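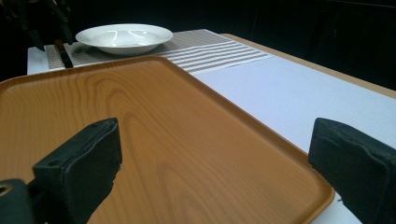 Agnes Brekke 评论：先确认一下规则里允不允许换指垫，再往下看回答。我们队去年就是先换了再看规则，检录的时候又拆回去，白忙一个晚上。

Tresach 互助社区 > 学生项目与竞赛 > 夹爪与示教
帖子编号 3819
标签：手持夹爪，示教数据，托盘，反光，社团

手持夹爪采的示教，模型到托盘边缘就犹豫，该补数据还是改任务？

Nahom Beyene 发表

我们是 Wivgate 学生机器人社的，准备报 Hägglund 杯的“餐桌整理”组。题目是把碗从餐垫上拿起来放进托盘，再把托盘推到桌边指定的区域。碗这一段已经比较稳，托盘这一段一直过不去。

做法很常规：几个队员轮流拿手持夹爪做示教，相机装在夹爪上，然后训练一个模仿学习的策略，放到机械臂上跑。目前一共 189 条示教，大部分是在社团活动室的白色桌子上采的。托盘是仿木纹的大托盘，表面有一点光泽，边沿一圈浅浅地翘起来。碗是白色宽沿的浅碗，下面垫条纹餐垫。

现象是这样的：

机械臂接近托盘右侧边沿的时候会停下来，前后小幅度来回动，有时候十几秒都不闭合。偶尔闭合了，位置偏里，指尖压在盘面上，没有夹到边。托盘斜着放的时候更明显，摆正了会好一些。

已经试过的：
把训练轮数加长，没有区别。
把图像分辨率提高一档，推理变慢，犹豫的位置没变。
换了一台电脑跑推理，排除了延迟的可能。
关掉活动室靠窗那排灯，好了一点，但碗那一段反而变差了。

指垫是黑色的，用得比较久，表面磨花了，内侧边缘起毛。队里有人觉得是指垫打滑，有人觉得是托盘反光，还有人说干脆把任务改成从侧面推，不夹了。比赛规则只要求托盘到达区域，没有写必须夹。

离提交视频还有 14 天，想知道先动哪一块。重新采一遍的话，人手够采两个下午。

补充：有人私信问控制板，用的是 Zumeck，固件没有改过。示教的时候夹爪开合宽度是记录下来的，单位确认过没错。

Elsa Lunde 回复（已被提问者采纳）

先别动指垫。你描述的犹豫发生在闭合之前，手指还没碰到托盘，打滑解释不了。指垫磨损影响的是夹住以后，可以放到后面处理。

我带过学校的选修课，学生用类似的装置做过收盘子，也卡在边沿上。建议按下面的顺序查，每一步半小时以内。

一、回放示教，只看接近托盘的那几秒。把不同队员的片段并排放。重点看两件事：手指张开多宽，从哪个方向进来。我们那次的毛病就出在这里，有的学生把两指张到最大，从上面罩下去，有的学生先把一根手指伸到盘沿外侧，再慢慢收。两种都能完成任务，混在一起训练，模型在中间取了一个哪边都不像的动作，于是来回晃。你们说是几个人轮流采的，我优先怀疑这个。

二、统计托盘的朝向。不用写程序，拿纸记就行，正放、左斜、右斜各画一栏。如果斜放的很少，那么斜着更差就有解释了。

三、看夹爪相机里盘沿还剩多少。托盘大，相机离得近，接近的后半段画面里常常大半是盘面，盘沿只有一条。仿木纹这种表面有很多弯曲的纹路，明暗变化不比盘沿弱，模型抓不住哪条线才是边。回放时如果你自己都要停一下才认得出边在哪儿，那模型也困难。

四、最后才看反光。关一排灯有一点改善，说明有影响，但碗变差了，说明碗那段已经依赖现在的光照。光照不要在比赛前改，要改就在采数据的时候改，开灯关灯都采。

如果第一步看出来动作确实不统一，就定一个统一的做法，写在白板上，所有人照着做。我们当时定的是：
接近前张开到固定宽度，中途不再调整。
从盘沿外侧进，外侧手指先到位。
到位后停半秒再闭合。
闭合后先抬一点点，再移动。

停半秒那条请保留。停顿要每条示教都一样长，长短不一的停顿会让模型学会干等，你现在看到的来回动可能也有这个成分。

旧数据里托盘那一段，跟新做法不一致的直接剔掉，碗那一段保留。两个下午足够补采了。补采的时候托盘位置每条都换，碗和餐垫也跟着挪，别只挪托盘。

至于改成推：作为备用方案可以，但推的时候托盘会转，斜放的初始位置照样麻烦，而且碗在里面会滑。我不会把它当首选。

Nahom Beyene 评论：谢谢，今天晚上就回放。有一点想问清楚，“统一做法”会不会让数据太单一？老师一直跟我们说要多样。

Elsa Lunde 评论：多样的是摆放和光照，动作策略保持一种。物体位置随便变，手怎么过去要一致。等你们基本能成功了，再专门采一些“偏了以后怎么救回来”的片段，那个时候动作可以不一样。

Nahom Beyene 评论：明白了。

Margit Haugland 回复

换个托盘。我们用的是纯色哑光的，没有木纹，一次就过了。

Tyra Åberg 评论：Hägglund 杯的道具由组委会现场摆，队伍不能自己带托盘，练习的时候换了没有用。

Margit Haugland 评论：那我没注意，我们参加的是别的比赛。那就多找几种托盘一起练吧，木纹的、纯色的都放一点。

Tyra Åberg 回复

同意上面说的先看回放，补充一些设备方面的。

1. 指垫迟早要换，建议在补采之前换，不要在补采之后。指垫在相机画面里一直看得见，左右两根手指都在画面下方，换了以后样子会变，新垫子和磨花的垫子颜色深浅也不同。采完再换，等于测试时的画面和训练时不一样。如果决定不换，那就从头到尾都不换。手持的那套和机械臂上的那套最好用同一批垫子。

2. 检查相机支架的螺丝。手持夹爪被学生拿来拿去，支架容易松，角度偏一点，画面里手指的位置就变了。每次开工前拍一张张开状态的照片，跟第一天的比一下，手指尖的位置对得上再采。我们有一回偏了没发现，采了 11 条才看出来，全部作废。

3. 桌面背景。如果活动室的墙或者帘子很暗，白桌子很亮，相机自动曝光会在接近过程中跳。把曝光锁死，白平衡也锁死。锁好以后先对着盘面最亮的位置看一眼，只要没有大片过曝就可以了。

4. 条纹餐垫有时候也会干扰，细条纹在画面缩小以后会出现假的纹路。你们是先放大再缩小还是直接缩的？缩图方法换成区域平均试试，训练和推理两边要同时换。

5. Zumeck 的板子默认有一个闭合力的上限，夹薄边的时候会提前判断为夹住。这个跟你说的犹豫没有关系，但是等前面修好了你大概会碰到，到时候看一下参数表。

评分方面提醒一句：提交视频要求一镜到底，从夹爪离开起始位置开始算。中间有停顿不扣分，超时才扣，所以那半秒不用担心。

Nahom Beyene 评论：过来更新一下。回放看完了，基本就是 Elsa 说的第一条。我和另一个队员是从外侧进，剩下的人都是从上面罩。斜放的片段也偏少，右斜的最少。支架螺丝有一颗松的，已经拧紧。曝光之前没锁。

这两天的安排是先换指垫，两套一起换，然后锁曝光，再按白板上的做法补采托盘那一段。缩图方法我们是直接缩的，用的最近邻，换成区域平均以后餐垫看起来干净很多，还没有重新训练。

Agnes Brekke 评论：换指垫之前看规则了吗？

Nahom Beyene 评论：看了，材料不限，厚度有上限，我们的在范围里。

Nahom Beyene 评论：第二次更新。补采完重新训练了，正放和左斜都能夹到边，不再来回动。右斜还会偏里，打算明天下午再补一批右斜的。碗那一段没有变差。闭合力那个也遇到了，刚夹上就报“已夹住”，抬起来就脱，正在看参数表。

Tyra Åberg 评论：参数每次只改一档，改完连着跑几遍再改下一档。手持那边不用动。

Elsa Lunde 评论：右斜补采的时候，让平时罩下去的那几位来采，顺便看看他们是不是真的改过来了。

Nahom Beyene 评论：好，明天就让他们上。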